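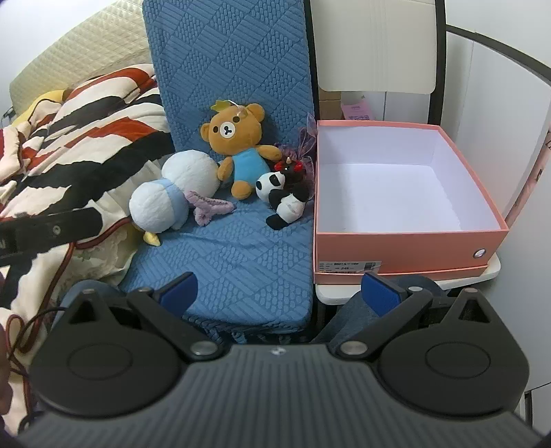 I've had the Wamano hand-held gripper kit on loan for a fortnight and I'm having a lovely time with it! You squeeze, the fingers close, and the kit records how the job was done so that a robot arm can learn from it later. My first tip is to sort out both ends of the job before you pick up the tool. For soft toys I like a chair at a comfortable height with the open box right next to it, so your wrist only has to travel a short way across. A teddy propped against the backrest is an easy first grab, while a little panda lying on its side takes more thought (go in low and come at the body, leaving the ears alone).

Open the fingers wider than you think you need. Plush squashes down nicely, but if you go in narrow you just push the toy along the seat – and then you're chasing it.

Keep your cable on the outside of your arm. I tuck mine under a watch strap, and Ravindra Kanaujia from the Hultley repair café uses a loop of old elastic, which works just as well and costs nothing.
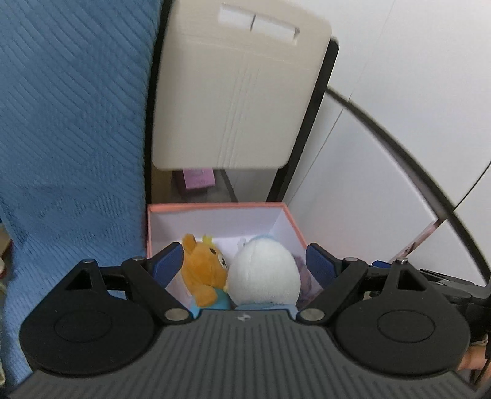
Letting go is the part worth practising. Take the fingers right down inside the box before you loosen your grip, then open them slowly and lift straight up. Small toys can go as a bundle, too: with the orange bear and the round white one side by side between the pads, both are soft enough to give a bit. Mind any hanging loops, like the one on top of the white toy, as they're just the sort of thing to catch on a finger.

Niggles? The body is bulky in a shallow drawer, and after almost 60 minutes my thumb wants a rest, so I stop for tea. The ribbed casing also gathers fluff. A dry toothbrush along the grooves sorts that out, and a barely damp cloth does the pads.

Next on my list is pairing socks, then the cutlery drawer on Thursday if I can get the kit back off my sister.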